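Keeping the rule book thin

I have been meaning to write this one since January, when Hortensia Sepúlveda sent me the new draft of our house rules for home robots and asked, very sweetly, whether I could "have a little look". The little look took me most of a week and two packets of ginger biscuits. The draft ran to 67 pages! I love Hortensia dearly and we have worked together at Landasside for a good long while, but I did ring her up and ask who on earth was going to read it.

For those who have wandered in recently (hello, and welcome), my job is writing down how a robot ought to behave in somebody's home, and how the people setting it up ought to behave too. There are proper published safety standards for the machines themselves, and very glad of them I am. What I deal with is the layer underneath, the everyday stuff. Where may it go without asking? What may it pick up? Who has the stop button, and do they know they have it?

Our old rules had grown the way a garden shed fills up. Something would go a bit wrong, somebody would add a line, and the line would stay for ever. There was one about umbrella stands that went on for half a page. Jiahui Cui, who joined us from Clendum, went through the lot with a pencil and found 17 rules that said the same thing as another rule in slightly different words, and a couple that flatly disagreed with each other. One told you to keep the bedroom door open while the robot was working and another told you to keep it shut. You could not follow the book without breaking it.

So we have been cutting, and arguing about the cutting, mostly over soup in the place across from the office. Benjamín Maldonado wanted everything sorted by room: kitchen rules, bedroom rules, bathroom rules and so on. It sounds very sensible and I was all for it at first. The trouble is that homes don't keep to their labels. My own aunt kept her chest freezer on the landing for years and thought nothing of it, and plenty of people sleep, eat and do the washing within a few steps. 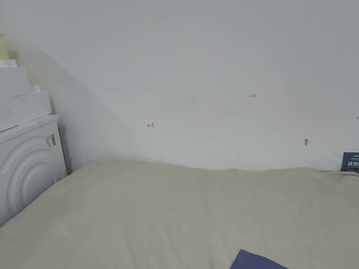
Does a robot need a separate set of rules for each room?

It needs rules for the things it meets, wherever they happen to be. A washing machine gets the same care beside a bed as it would in a utility room, and the bedding keeps its own rule whatever is standing next to it.

That is more or less word for word what now stands at the front of the new draft, and I am rather proud of it. Once we had agreed on that, a great deal fell into place. Anything with a door and a drum is left alone unless the person has asked for it to be opened. Things stacked on top of an appliance are treated as liable to fall, so the robot goes past slowly and doesn't lean or brush against the machine. Soft coverings are never pulled from one corner until someone has made sure that nothing is resting on them (a phone, a pair of glasses, a sleeping cat). Writing on a wall or a card is left as it is, whether or not we can make sense of it.

The speed rule took us longest. Sebastián Mansilla had 290 notes from home visits, all typed up beautifully, and he read us a fair few of them aloud. What people minded, over and over, was being surprised. They would put up with a slow robot, even a very slow one, so long as they knew where it was heading next. We have therefore put in a rule that it must pause before it turns towards a bed or a chair, whether or not it believes anyone is there. Wenceslao Garrido thinks the pause is too long. He may be right, and we are going to try a shorter one at the Cluvgate flats before we settle it.

I should say a word on the checklist as well, as a few of you asked. It is a single sheet, filled in by whoever sets the robot going, with the person who lives there standing beside them. Please don't fill it in back at the office from memory! The last line asks the resident to press the stop button themselves, once, with the robot moving. It feels a bit silly, I know, and everybody giggles, but do it anyway.

Hortensia has the draft back now and is going through the wording on charging cables, which I have left in her capable hands. I'll put the bedroom door question up next time, as we still haven't agreed on that one, and if you have strong feelings about doors, do leave them in the comments.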